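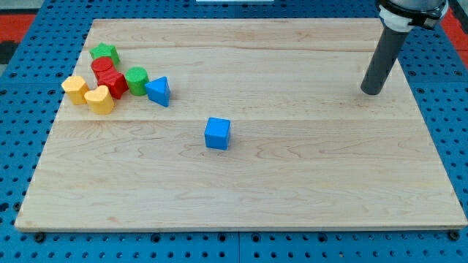 Pushing blocks sounds like an easy job for a robot until you must show it how, according to Annick Arsenault, and her view is that most teams stop collecting too early.

**Rultico opens second round of block-pushing examples**

22 January 2021 – Rultico today started the second collection round of Etora, its project for robots that learn from people. Operators guide the arm by hand controller and move colored plastic blocks on a wooden board after a short written request, such as "put the blue cube next to the green star".

The first round, finished in October, gave 500 examples. The new round has a target of 1,000, made by 9 operators. Each example lasts 30 seconds or less and is saved together with its request – also when the operator makes a mistake and corrects it.

"We want to keep the corrections, as the system must learn them too," said Yanti Pasaribu, who leads the collection work.

The examples will be used to train the Etora model and will be shared with the project partner, Tjoa. Questions from the press can be sent to the Rultico office.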